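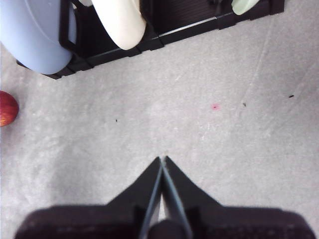 Kruger (apple)

Kruger is a cultivar of domestic apple grown mainly in the Stoltumdale valley. It is named for Fatima Kruger, the orchard owner on whose land the parent tree was found. The fruit is used fresh, in baking and for juice.

Origin

The parent tree was a chance seedling growing on a bank above the Gakumville road. Its seed parent is unknown. Grafts were first offered for sale by the Nernareo nursery, which still holds the largest collection of mother trees. A revised description of the cultivar, prepared by the pomologist Tainá Seixas, was published in April 2019.
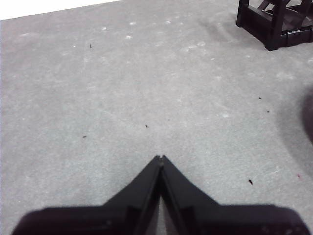
Growing

The tree is of medium vigor and spreading habit. It bears on spurs and needs a pollination partner that flowers in midseason. Commercial plantings are spaced at 400 trees per acre on dwarfing rootstock. The valley receives nearly 70 inches of rain a year, and scab is the chief disease. Fruit is ready 146 days after full bloom and is usually picked in two passes. Trees left unthinned tend to crop in alternate years.
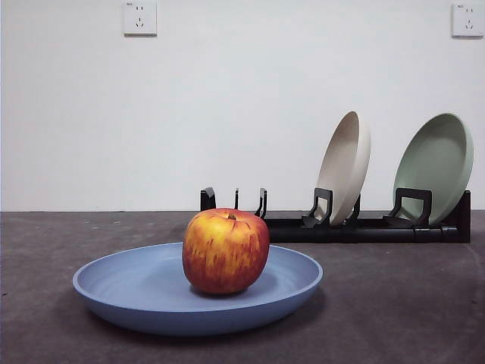 Storage and use

Sound fruit keeps in a cold cellar until December, after which the flesh turns mealy. The flavor is sharp at harvest and becomes sweeter in the first weeks of storage. Slices hold their shape when baked, and the cultivar is the usual choice for the open tarts sold at the Gakumville fall market. Juice is commonly blended with that of sweeter apples. For the table, the fruit is served whole or cut into wedges with hard cheese.
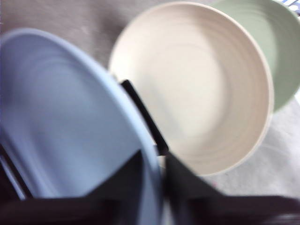
Light blue plate with a raised rim

Older trees survive on farms at the upper end of the valley, where 300 were recorded in the most recent orchard survey. Most are on seedling rootstock and are no longer picked for sale. Budwood from these trees is kept at Nernareo.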